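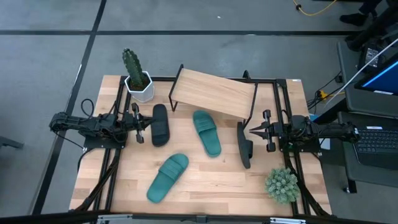
1/ Going shoes-off in a small apartment: what worked for us

We switched when we moved into the place on Ríos Street. It's 552 square feet and the front door opens straight into the living room. No entryway, no closet near the door. I've had a few people ask how we set it up, so I'm putting it all in one thread.

2/ The floor came first. The last tenant left gray tracks from the door to the kitchen and they took me a whole Saturday with a scrub brush. After that I didn't want street shoes in here at all. My roommate Katherine Condori grew up in a no-shoes house, so she was fine with it.

3/ Bare feet didn't last. The kitchen is tile over concrete and by November it was like standing on a sidewalk. Socks were warmer but I slipped twice carrying laundry.

4/ We ended up with slides. They go on without hands, they rinse off in the tub, and you can leave a pair for guests without worrying about sizes too much. Dark green is a good color for them. White looked bad in a week.

5/ Open toes mean you will still kick the table leg. I don't have an answer for that one.

6/ House pairs stay in the house. Once somebody takes the trash out in them, they're street shoes. Ours had gone to the mailbox and back so many times that I bought a second set just for the hallway.

7/ The rack matters more than the slippers. We had a tall one with six shelves and everything got dumped on the floor in front of it. Now it's a low two-shelf bench from Geklow, $70, and you can sit on it to untie boots. Wet things go on a boot tray underneath.

8/ Our hours are different, so the rule had to work at 5 a.m. too. If I forget my keys and I'm already laced up, I walk in and get them. Then I wipe the floor when I'm home. I'm not going to unlace boots for keys.

9/ Guests: I say "shoes off if you don't mind" when I open the door, before they step in. Asking after they've sat down is awkward. My uncle Wilson Bermúdez needs his shoes for his knee brace, so he wipes them on the mat and keeps them on. So does anybody doing repairs.

10/ Mats. One outside, rough, for scraping. One inside, washable, for standing on while you change over. The inside one gets washed every other Sunday and shaken out on the back steps in between — more often when they salt the roads.

11/ We're 18 months in. I mop every 2 weeks where I used to mop every few days. The downstairs neighbor also said she hears us less, which I hadn't thought about — boots on an old floor are loud.

12/ Next thing to fix is the draft under the door. If you've used a sweep that doesn't catch on a thick mat, send me the name.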